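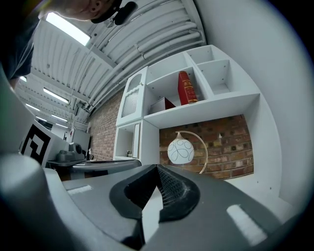

Fokudell Showroom, Aryee Building
Monthly walk-through: shelving, lamps and ceiling fittings
Date: 28/10/2021
Checked by: Yayra Appiah
Comments read by: Nii Addo

Marks used: OK / WATCH / FIX. Comments go under the item, as long as you like (mine always are!).

1. Display shelving, brick wall side

1.1 Unit stands firm when pushed at shoulder height – OK
Didn't budge. I gave it a proper shove from both ends and then one more for luck. What a difference from March, when you could rock it with one hand.

1.2 Wall fixings tight – OK
The anchors go into brick, so I checked the brick as well as the screws. No crumbling and no dust on the floor underneath.

1.3 Cubbies clean, no raised edges or splinters – OK
Ran a cloth through the lot. The white shows everything, but it does look smashing against the red brick once it's been wiped.

1.4 Items on upper shelves stable – WATCH
The red book with the gold lettering stands upright by itself with empty compartments next to it. It's a gorgeous spine and I'd hate to see it come down on anyone. Could we have a bookend, or lay it flat? The dark red box beside it was sitting at an angle. I squared it up and pushed it to the back of the shelf.

1.5 Cabinet door hinges and catch – OK
This is the white door with the arched panel. Opens and shuts sweetly, catch holds.

1.6 Glass insert secure in door – OK
Tapped around the edges, no rattle. Textured glass hides grime, so wipe both sides next time.

1.7 Open compartment below door – OK
Please keep it for light things only. Little fingers can reach it when families come through.

2. Table lamp

2.1 Globe seated properly in its fitting – WATCH
It turned a touch when I held it. I've nipped it up by hand and it feels good now, but check it again at the next round. Don't overdo it, it's glass. I adore this lamp, by the way. The loopy petals all over the shade make me want to take it home every single visit.

2.2 Arm – OK
Gold-coloured, curved, no wobble where it meets the shade. Lift the lamp with two hands and never by the arm.

2.3 Cord and plug – FIX
Cord is sound but it was lying loose behind the table. Needs clipping to the back edge. Nii, there are Esent clips in the second drawer of the office desk.

2.4 Test tag in date – OK
Tag 103.

3. Ceiling

3.1 Light fittings all working – OK
Every one came on at the first flick, all the way down the row. Lovely bright room to work in.

3.2 Covers and panels seated – OK
Looked at from the floor and again from the stepladder. No gaps.

3.3 White pipes along ceiling, brackets sound – OK
No sagging in the bundle. Nothing is to be hung off these, please, and that includes bunting.

3.4 Corrugated ceiling, stains or flaking paint – OK
Clean and white right across.

4. Floor and access

4.1 Walkway past shelving clear – FIX
Measured 44 cm at the tightest spot. Shift the table closer to the wall and we'll get plenty back.

4.2 Stock boxes stacked safely – OK
Heavy ones at the bottom, labels facing out. Big improvement, thank you to whoever did it!

4.3 Stepladder feet and locks – OK
Rovar ladder, both locks click. Goes back in the store after use.

Jobs arising

Bookend for upper shelf – Nii
Clip lamp cord – Nii, within 2 days
Move table and remeasure walkway – Yayra and Nii together
Recheck globe – next walk-through

Reply from N. Addo: Cord clipped, 5 clips used. Bookend ordered in white to match the shelves. Happy to do the table first thing any morning.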